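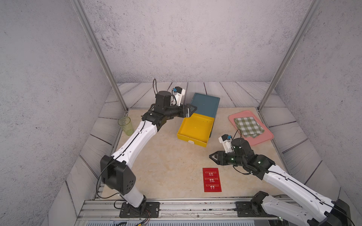 Pacita Lacson wrote to me that hand-guiding a robot is for people with strong wrists and no deadline, and that I should get a proper remote setup before I gave up on the hobby altogether. She was right about my wrists. I had been pushing a single arm through its motions by hand for most of a year, and every recording came out with my own shaky elbow baked into it. So I ordered the Buvora, the two-handed remote control kit from Giviron, and I've now had it on my bench long enough to have opinions. Lots of them, mostly happy!

What you get is a pair of small handheld leader arms, a foot pedal, a junction box and the recording software. You move the little arms, the big arms follow. The robot arms themselves are not included, so check the list of supported models before you spend anything. Mine were on it, and pairing them took one evening, most of which went on reading.

The feel is the best part. The leader arms are light, the joints have just enough drag that they stay where you leave them, and the finger triggers close smoothly all the way down. With my old method I had to think about each joint. With this I think about the box, or the cup, or whatever I'm reaching for, and my hands sort it out. Mylene Saludo came over and had never touched a robot of any kind, and by her sixth try she was tucking a cloth onto a tray with one arm and steadying the tray with the other. I was a little jealous.

Two-handed jobs are where you'll see the money. I've been working on a hinged storage box with a latch, the sort of thing you open without looking. Try teaching that with one arm and you end up chasing the box across the table. With two you can hold the tray section still and bring the other hand to the lid, and if the first grip is bad you simply let go and come in again at a different angle — the software keeps recording, and you can trim the fumble afterward or leave it in. I leave a lot of mine in. Janelle Lumbao talked me into that, and the arms I trained with the messy takes recover from a bad grip far better than the ones I trained on my tidy takes.

The pedal deserves its own paragraph. One tap starts an episode, one tap ends it, hold it down and the episode is thrown away. It sounds like nothing much. But I have now recorded 1,647 episodes and I did not have to put the leader arms down for a single one of them. My longest run without a break was 123, with the radio on.

Now the grumbles. There's a small delay between your hand and the arm when both wrist cameras and the overhead view are streaming at full size. You stop noticing it on slow work like opening a lid, but anything quick gets mushy, and I dropped one of the side views to half size to get rid of it. The cable from the junction box is too short if you sit facing the table instead of beside it. And there is no force feedback. None. You learn to watch the fingers and listen to the motors, and I squashed a couple of plastic cups before I got the hang of it. If you mostly handle thin or soft things, practice on stuff you don't mind losing.

The mirrored mode also confused me. By default your left hand drives the arm on your left, fine, but if you sit across the table from the robot you have to flip it in settings, and the setting goes back to default after every update. I've driven the wrong arm into a tray more than once that way. Please fix this, Giviron.

A few tips if you buy one. Set your chair height first and mark it, as my recordings from a low chair all have the wrists tipped back. Move the objects a bit between takes, further than feels necessary. Stop when you get bored, your hands get lazy well before you notice. And clip your arm cables down along the upper link with a decent loop left at the wrist, or the wrist will find the end of the slack for you.

I've tried the Vivholm kit too, on loan from Florante Cruzado. It's cheaper and the grips are nicer in a small hand, but it does one arm only and the triggers are plain on or off. For pick and place that's plenty. For lids, latches and folded cloth I'd want the Buvora every time.

Warranty is 18 months. I've had one trigger spring replaced under it, and the new one arrived in July with a spare in the bag.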